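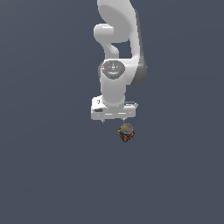
Dark wall paint in a corridor with white doors: which finish, and in what order?

Endang Chin
Posted Sun 3 July

Our office at Sopacua is preparing to repaint the ground floor corridor, and I have been asked to set out the paint requirements before quotations are requested. The walls are now a yellowish cream that has been patched many times. The preferred scheme is a plain dark slate gray on the walls with the doors and trim in a smooth, matte white, much the same pairing as the white against gray at the top of my post. The shading there is soft and the gray is even from side to side, and that is the effect our management would like to see on the walls. The difficulty is that the corridor is in daily use. Deliveries pass through it, visitors wait along one side, and the cleaning contractor wipes the walls below the handrail every week.

Guidance is requested on the following points. First, is a flat finish acceptable on a dark wall in a corridor of this kind, or will it mark? Second, should the white doors and trim be painted before the walls or after them? Third, is a tinted primer required over cream paint that is otherwise sound? The supplier we normally use, Stastier, lists a tinted primer but does not say when it is needed. The corridor has 6 doors on the long side. The ceiling is to remain as it is. Please note that the work must be done in the evenings, and that the corridor has to be open again each morning.

Hallway_Maintenance
Replied the same evening

The points are addressed in the order in which they were raised.

Finish. A truly flat paint is not recommended below shoulder height in any corridor that is cleaned by wiping. Dark flat paint burnishes, meaning that rubbing leaves a shiny patch which is visible from an angle and cannot be washed away. The usual compromise is a washable matte or an eggshell. An eggshell has a slight sheen and will show uneven plaster more readily, particularly where a window or lamp throws light along the wall. If your walls have been patched many times, the patches should be sanded and skimmed first. I would ask for a washable matte above and below the rail, the same product throughout, so that there is no change in color at the rail.

Order of work. Opinions differ. In an occupied building I prefer to have the trim and doors painted first, left for several days, and then masked while the walls are cut in. White paint on a dark wall needs several passes to hide, whereas a slip of dark gray on cured white trim can usually be wiped off with a damp cloth if it is caught promptly. Matte white on doors is another matter. It looks well on the first day, but the area near the handle will become gray with use. A satin is the more practical choice for the doors themselves, and the frames may be kept matte if the look is important to you.

Primer. Over sound cream paint a gray-tinted primer is worth having under a dark color. Without it you may need a third coat, and the third coat costs more than the primer. Any bare filler must be spot primed in all cases, or it will show as a dull area.

Before you sign anything, have a sample painted on the actual wall, at least as wide as a door, and look at it in the morning and again under the evening lights. Slate grays can turn blue or green depending on the lamps. Small cards from the shop are of very little use for this.

pjm16
Replied the next day

just use semi gloss on everything, we did it at our place in Skusley and it cleans fine. you can see the roller marks a bit when the sun is out. never bothered with primer

Facilities Desk, Pesta
Replied two days later

I agree with most of what Hallway_Maintenance has written, and wish to add some remarks concerning the evening work.

Low-odor paint should be stated in the specification by name of product. The phrase "low odor" alone has been read very generously by contractors in my experience. Ask also for the recoat time. Dark colors carry a good deal of tint and in a cool corridor they remain soft for longer than the can suggests - a coat applied late in the evening may be dry to the touch in the morning and still take a mark from a bag or a cart. We closed one side of our own corridor at a time for that reason, and moved the waiting chairs away from the wall until the end of the following week.

Touching up is the weak point of any dark wall. Keep a labeled, sealed can from the same batch, and touch up with a small roller instead of a brush. Where the damage is larger than a hand, repaint from corner to corner.

Endang Chin
Replied later

Thank you. The specification will call for washable matte on the walls, satin on the doors, matte on the frames, and tinted primer throughout. A sample area has been requested beside the delivery entrance. I still have no firm answer as to whether the handrail brackets should come off before painting, and would be glad of any advice on that.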